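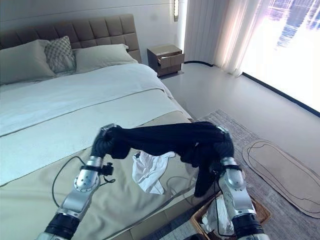
4.3 Sorting and folding clothing left in the suite

This section applies to all serviced suites at the Zollden and Jiterow residences. It is to be read together with Section 4.2 (Making up the bed) and completed before any vacuuming begins.

Before you start

Clear the foot of the bed. The runner may stay in place and is the preferred surface for sorting, as its colour shows up lint on white items.

CAUTION: Do not sort clothing on the pillows or on the turned-down part of the duvet. Dye from navy and black garments can transfer to white bedding.

1. Collect all loose garments and cloths from the bed, the sofa and the floor. Do not open drawers. A drawer found partly open is to be left as it is.

2. Separate dark garments from white ones. Small white items may be left in a heap on the runner until the dark garments are finished.

3. Take a dark garment by both ends and draw it out level over the foot of the bed. Hold it taut enough to remove creases, but do not pull on ribbed cuffs or waistbands.

4. Fold the garment in half lengthwise, then in 3 across its length. Place it on the runner with the fold facing the door.

5. Carry white items to the sofa and fold them over the front edge of the seat. Thin cloth creases easily – find two corners first and let the remainder hang before folding.

NOTE: A suite with more than 22 loose items is to be reported to the Prakix desk before sorting continues. The laundering surcharge for such suites is set out in Schedule 4. 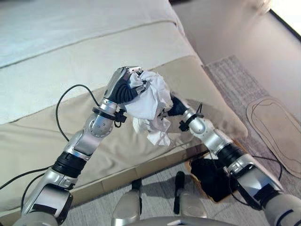
Hsieh, commenting on the June revision, asked that step 5 be made optional in the smaller suites, where the sofa is too low for comfortable folding and a desk would serve just as well. The request has been accepted for Jiterow only. At Zollden the sofa remains the required surface.

6. Stack the folded white items separately from the dark garments. Do not exceed 4 items per stack.

7. Check the rug and the floor beside the sofa for small articles. Leave shoes, insoles and similar items where they are found.

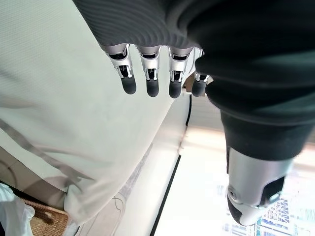
Pale fabrics require a final check under side lighting before they are put away. Ceiling light flattens the surface and hides both creases and stray threads. Turn the piece until a soft band of shadow falls at a slant across the cloth and the fine weave can be made out, then follow the long straight edge with the eye from top to bottom. Refold any piece whose edge wanders.

8. Record the suite as complete on the Prakix sheet and proceed to Section 4.4 (Rugs and hard floors).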